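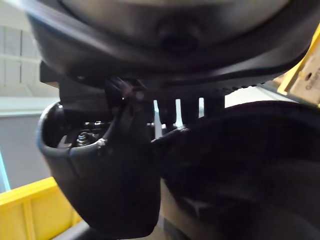

Narayanan Varma replied that he had no quarrel with moving the last bus, only with moving it before the summer timetable was printed. People in Plernero plan their shifts by the printed card and many of them do not look online. He asked for his objection to be noted.

Soon-im Won, in the chair, said it would be noted and went back to the start of the agenda, as several people had come in during the discussion.

1. Apologies
None received in writing.

2. Minutes of the last meeting
Agreed, with one correction. Under "Fares", the word "weekly" should read "monthly".

3. Evening service, Lallura to Plernero
Bergmann, the operator, has offered to run the last bus half an hour later on weekdays. The later bus would meet the train, which the present one misses. Against this, the connection at Walico would be lost. Those who spoke were mostly in favour, but the Walico passengers have not been asked. It was agreed to put a notice in the shelter and on the bus before replying to the operator. Narayanan Varma will write it. Soon-im Won will ask Bergmann whether the change can wait until June.

4. Passenger survey
We had 500 forms printed and 235 have come back. The commonest request by a long way was for the early bus to wait for the school crossing. The second was for a seat at the Walico stop – the old bench was taken out when the kerb was raised and was never put back. A fair number of forms left the fares page blank. The wording on that page was thought to be confusing and will be changed if the survey is run again.

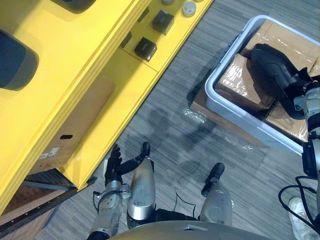 Can pass holders use the later bus without paying extra? The pass covers every weekday journey on the route, whatever time it leaves, so there is nothing more to pay.

5. Walico stop
The landowner is willing to have a bench on the verge provided it is kept clear of the gate. Two prices have been obtained and a third is expected. Left until the next meeting.

6. Any other business
The timetable case at Plernero leaks and the card inside cannot be read. Soon-im Won to report it again – this will be the third time.
It was asked that drivers call out the stop by the mill after dark. To be raised with Bergmann.

The next meeting will be in June, day to be fixed once the hall bookings are known.

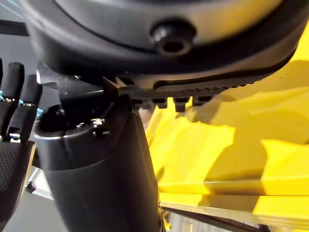
Lallura, March 2, 2019

Minutes written up from notes taken at the meeting. Corrections should reach Soon-im Won before the agenda for June goes out. The survey forms can be read by anyone who wishes to see them, with names removed.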